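Kitchen bench back up after the March freeze

Many of you asked what stopped the Marau kitchen bench last month, and we finally have a full answer! It's a good one, too – the kind of fault that makes you go and check every other cable in the building.

The job itself is plain enough. Two arms share one table and move plates in and out of a wooden rack, working around mugs, a toaster oven and a basket of corn. 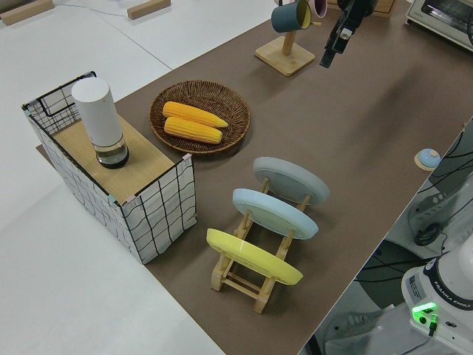 On run 79 of a planned 100, the left arm stopped dead with a plate in its gripper. The controller reported a force limit, so we went hunting for a collision and found none. We restarted, got 13 clean runs, and then it froze again at nearly the same height over the rack. The right arm never complained once.

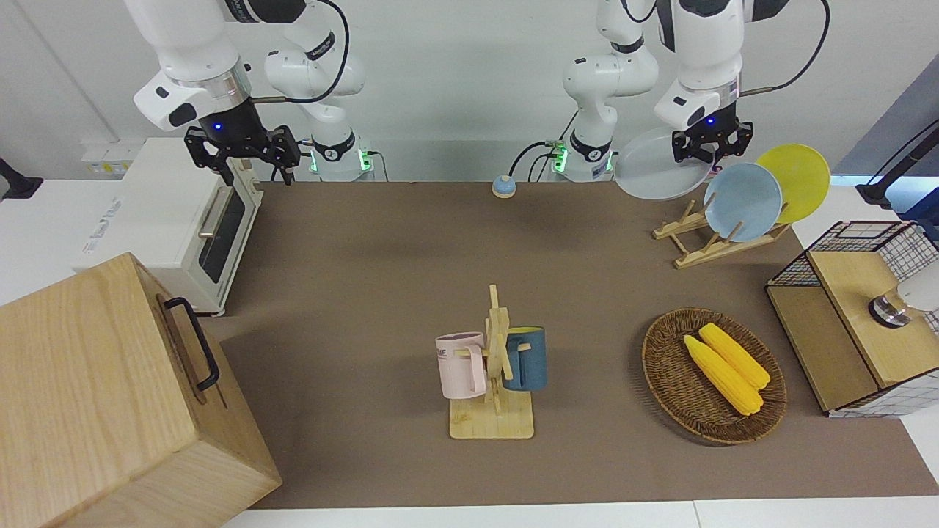
Words: Myfanwy Meredith
Bench notes: Tobias Lindqvist

Tobias went through the logs from both stops and spotted a small sideways pull on the wrist that began well before the limit tripped. It only showed up when the arm reached toward the rack and tilted its wrist. With the power off, he moved the arm through the same reach by hand and felt the cable go tight near the last joint. A clip had slid down the link – just far enough to eat up all the slack!

So the arm was right to stop. It felt a load it couldn't explain and held still, plate and all, which is what we ask of it. We had been ready to raise the force limit to get through the session, and I'm very glad we didn't. The clip has been moved and marked with paint, and the slack check is now on the Stelgate start-up sheet. We have since logged 217 runs without a stop.

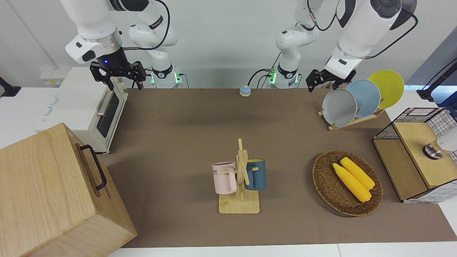

If your arm stops and you can't see why

Leave the force limit where it is. Keep your hands clear of the gripper, save the log before you restart, and send it to Tobias with the run number. The Van Dusen bench uses the same clips, so that one gets checked next.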